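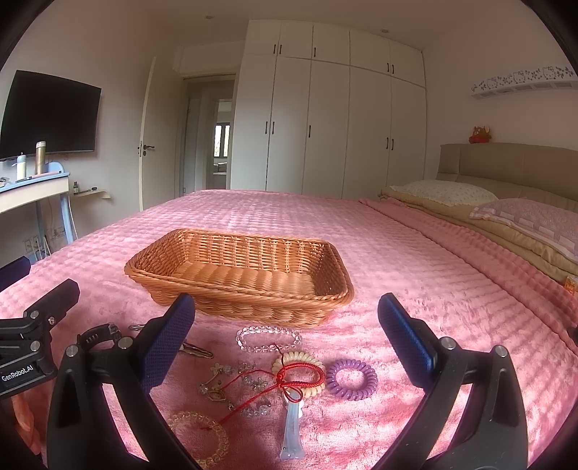
Hair ties, bracelets and an empty wicker basket on the bedspread.

STURIDPORT – Tímea Sipos sorts her jewellery on the bed because the dresser is already full. She tips it all out, puts the basket within reach and starts with whatever is on top.

"I used to do it at the kitchen table, but beads roll," she says. "On a quilted cover they stay where you drop them."

Sipos, a bookkeeper at Stullon, moved into her flat on Amarasinghe Street in November. The small things came over in 2 freezer bags and stayed in them for weeks. She would reach in for a hair tie before work and come out with a bracelet hooked around it.

"The spiral ones are the worst for that. They grab everything. I had one wound through an earring and it took me 23 minutes to get it free. I was late, so I know exactly."

Her system has few rules. Hair ties and clips go at one end of the basket and bracelets at the other. Anything with a hook or a dangling piece is laid flat on a face cloth. Watch straps get a drawer of their own, "with the batteries and the passport."

She has tried trays with compartments. The last one cost $47 and had slots for rings, which she doesn't wear.

"A basket is easier. I can see what's in it and I can carry it to the bathroom."

Asked what she throws out, Sipos says very little. Stretched hair ties go in a glass of hot water and usually tighten up. Broken bead strings go to her niece in Skirnitz, who restrings them on fishing line. Single earrings are kept for a year.

"I've found the other one maybe five times. Once it was in a coat lining."

The red braided bracelet has no fixed spot. She ties it in a bow so it comes undone easily, and it ends up with the hair ties as often as with the beads.

"My sister made it. I don't mind where it goes, as long as it's in the basket when I'm done."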